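Workshop notebook, August, morning

Registration file for the Plendell prayer fellowship, continued. The regulator sent the form back again: the constitution names trustees but gives no rule for replacing them. Redrafted clause 7 to allow a vote of members — simple majority, 12 present.

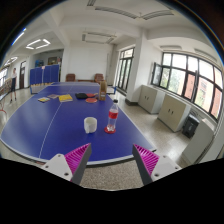 Compared the wording with the Harkport chapel's papers, which went through in June. Theirs has a separate clause on winding up. Ours has none. Copied the layout but kept our own text on property.

Scanned 83 pages of old minutes. Three are too faint to read and need doing again at a higher setting. The earliest ones still use the Flelley address, so a change of address note must go in as well.
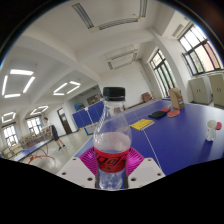
Jaramillo Press can print the recitation booklets once the registered name is settled. Holding the order until then. Still to do: signatures on the new clause, bank letter, rescan.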